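From: Sebastião Guerra
To: pressings-and-masters list
Date: February 15, 2020
Subject: Re: Pallow reissue – speed error on side two?

Setsuko Ichikawa wrote:

> I have now played the Pallow reissue of the Stoltitz quartet record
> against my original copy on the same deck, same cartridge, same
> evening. Side one agrees to within anything I can hear. Side two is
> sharp from the first bar. I put it at a third of a semitone, but my
> ear is not a measuring instrument. The sleeve says "transferred from
> the original tapes" and gives no engineer. Has anyone else checked?
> I would like to know whether it is my copy, the whole run, or the
> original that is wrong. The piano on the original always sounded a
> touch heavy to me on that side.

Setsuko,

It is the whole run, or at least the three copies I have had through my hands, and I think the fault lies with the original LP. Details follow. Skip to the end if you only want to know which one to keep.

Method first. I recorded both sides of each pressing at 96 kHz, with the platter checked against a 3,150 Hz test disc before and after every side. The deck drifted by less than 0.05 per cent over the session, so I have ignored it. I then took the piano's A above middle C wherever it sounds more or less alone and averaged the readings for each track. The bass is no use for this. Dodik slides into nearly everything and the player's own pitch moves more than the effect we are after.

Side one, both pressings: A = 440 Hz, near enough, on all four tracks.
Side two, original LP: A = 432 Hz on all three tracks.
Side two, reissue: A = 440 Hz on all three tracks.

The gap on side two is a shade under 32 cents, so your third of a semitone was very good. As a speed error it is 1.9 per cent. The track timings bear this out. The long ballad that closes the record runs 19 seconds under on a playing time of close to seventeen minutes, which is what one would expect if the same performance were played back that much faster.

There remains the question of which one is right. Pitch alone does not settle it, as the piano could have been retuned or changed between dates, and the sleeve note does say the album was made at two sessions. For that I went looking for mains hum. There is a faint line under the quiet passages on every track, most easily found in the gap before the bass solo on the second tune of side two. The recording was made in Europe, so it should sit at 50 Hz.

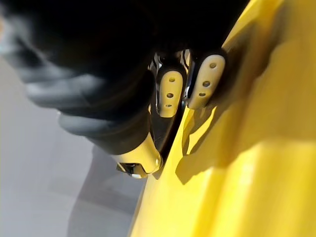 Close view, pale fittings against the dark section.

On side one the line is at 50.0 Hz on both pressings. On side two of the reissue it is at 50.0 Hz. On side two of the original it is at 49.1 Hz. Mains frequency does wander, but not by that much for a whole LP side, and certainly not in step with the piano. I take this as firm evidence that the original side two was cut from a tape running slow, and that the reissue puts it right.

There is a weak point in this. Hum can be added at the copying stage as well as at the session. If the tape used for the original was a copy, the hum could be a blend of two sources, and one would hope to see two lines. I see only one, even with a very long window, but the surface noise on my copy is high below 60 Hz and a second line 10 dB down would be lost in it. If you could send me a transfer of your own original, I would be glad to try again. Yours sounds like a quieter pressing than mine.

On the matrix numbers, for anyone wanting to compare at home: my original has 3854 stamped on side one and the same number hand-etched on side two with a small "R" after it. I suspect side two was recut at some point and that the recut is where the slow tape came in. If so, there may be an early state without the "R" and at the correct speed. I have never seen one. The Noguchi discography lists the number as 3,854, with a comma, and makes no mention of a second cut, but it was compiled from label copy and does not claim to cover runout markings.

Two smaller points on the reissue while I am here. The channels are swapped on side one compared with the original, so the drums are now on the left. They have not been swapped on side two. I have no view on which is correct. Secondly, there is a tape dropout at 1:52 in the opening tune, right channel, of 20 milliseconds or so. It is on the original as well, so it is in the tape and should not be held against Pallow.

The level on the reissue is 2 dB higher throughout, with no sign of limiting that I can find. The peaks on the cymbals have the same shape in both. The top end above 12 kHz is a little lower on the new one, which may be age in the tape or may be a choice made at the cutting stage.

As to which to keep: the reissue for side two, without much doubt. For side one I still prefer the original, mainly for the cymbals, and there is no speed problem there to weigh against it. If your deck has a pitch control, set it to plus 1.9 for side two of the original and the piano loses the heaviness you mention.

I can put the hum plots somewhere if anyone wants them. They are dull to look at. I would be more interested in hearing from anybody with an original whose side two runout lacks the "R".

Sebastião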